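Police in Unstead are hoping someone may remember a white van seen outside the Gamage hardware store on Trumik Road, where thieves got in through a back door overnight and left with power tools and $568 from the register. Officers believe the break-in was over in 11 minutes, going by the alarm record.
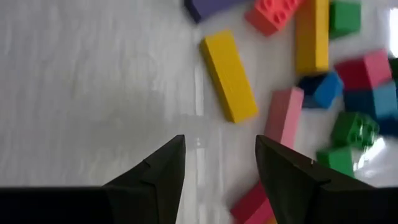
## What was taken

The haul included 17 cordless drills, most of them still boxed, along with a generator that must have taken two people to lift. The store has been open for almost 40 years and, we're glad to say, was serving customers again by lunchtime (with the coffee pot on, as ever).
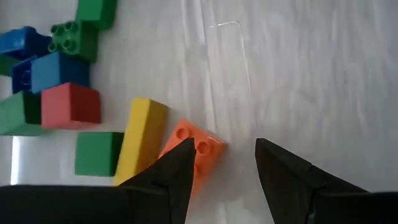 Anyone who was driving or walking near Trumik Road late that night is asked to call the Unstead police desk, however small the detail may seem. The store is also going ahead with its family morning at Grornance Hall later in August 2021, and neighbors who have been kind enough to ask how they can help are warmly invited to come along. Chunky toddler bricks, like the green ones with the round studs, are very welcome for the play table, and can be left at the front counter during opening hours.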